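Para comprobar la atribución de una cita antes de imprimirla en un programa, una lápida o una invitación conviene disponer de una mesa despejada, una lámpara lateral y un cuaderno. Los consejos que siguen proceden del taller doméstico de encuadernación que Rocío Marín mantiene en Stultavley, donde los encargos llegan casi siempre con una frase célebre para la guarda y casi nunca con la fuente.

# Verificar una cita en casa: procedimiento y material

## 1. Registrar la versión recibida

Copie la frase tal como llega, con su puntuación y sus errores. Anote debajo el soporte: taza, calendario, discurso de boda, libro de texto. No la corrija todavía. Una variante mal puntuada permite a veces identificar la recopilación de la que salió, dato que se pierde al normalizar.

Use una ficha por frase y lápiz de dureza media. La tinta se reserva para las referencias vistas en papel.

## 2. Buscar por fragmentos

- Seleccione entre 4 y 6 palabras consecutivas poco frecuentes.
- Busque el fragmento entrecomillado, sin el nombre del supuesto autor.
- Repita la búsqueda en el idioma original. Una frase atribuida a un político inglés debe existir en inglés.
- Ordene los resultados por fecha y copie el más antiguo.
- Pruebe también con sinónimos del verbo principal; es la parte que más varía de una copia a otra.

Si el testimonio más antiguo es posterior en varias décadas a la muerte del autor, marque la ficha con una D (dudosa) y siga buscando. La D no equivale a falsa.

## 3. Consultar el libro físico

Las recopilaciones de citas no son fuente. Sirven solo cuando indican obra, edición y página, y aun así hay que abrir la obra. En la edición de discursos que usamos en el taller, un tomo de 600 páginas de la casa Grgić, el índice temático remite dos veces a la página 291 para una frase que allí aparece partida en dos párrafos y con otro sujeto. Quien la cita de memoria une las dos mitades.

Para trabajar con tomos de lomo rígido:

1. Apoye las dos tapas sobre cuñas de espuma, con un ángulo inferior a 120 grados.
2. Sujete la página con una cinta de plomo forrada, sin pinzas.
3. Ilumine desde la izquierda si es diestro.
4. Lea el párrafo completo, el anterior y el posterior.

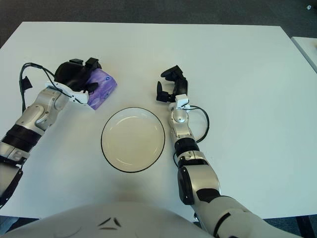 La superficie de trabajo influye en la calidad de la lectura más que la lupa. Un tablero brillante devuelve la luz de la lámpara hacia el papel satinado y obliga a inclinar el libro, con lo que el lomo sufre. Es preferible un acabado mate y claro, como el de la mesa blanca de la fotografía; la vajilla, en cambio, refleja, y el brillo en el lado izquierdo del plato da una idea de lo que ocurre con una lámina estucada. Si no hay otra mesa, extienda un fieltro gris sin pelusa y retire todo lo esmaltado o metálico antes de encender la lámpara.

## 4. Distinguir cita, paráfrasis y resumen

Muchas frases célebres son resúmenes hechos por un periodista en el titular. Compare tres elementos: persona del verbo, tiempo verbal y salvedades. Las salvedades («salvo», «a menos que», «en estas circunstancias») son lo primero que desaparece. Kastriot Gashi, que compone los textos en Plilari, subraya las salvedades en rojo en la prueba y exige conservarlas o sustituir las comillas por estilo indirecto.

Equivalencias que aplicamos en la ficha:

| Marca | Significado | Uso en el impreso |
|---|---|---|
| C | Texto literal comprobado | Comillas y fuente |
| P | Paráfrasis de un texto localizado | Sin comillas |
| D | Sin testimonio contemporáneo | «Atribuido a» |
| X | Autor distinto, identificado | Se cambia el nombre |

## 5. Conservar las fichas

Guárdelas en caja de cartón sin ácido, en vertical y por primera palabra significativa. No las ordene por autor: el autor es el dato que más cambia. Evite cocinas y alféizares. Un separador cada 25 fichas impide que se comben.

Revise las marcas D una vez al año; en el taller se hace en diciembre, cuando bajan los encargos. Las digitalizaciones nuevas de prensa resuelven unas cuantas. Anote en el reverso cada búsqueda, también las que no dieron resultado, con los términos exactos empleados.

Las erratas detectadas en esta página pueden enviarse a Naheed Bugti, indicando edición y número de página.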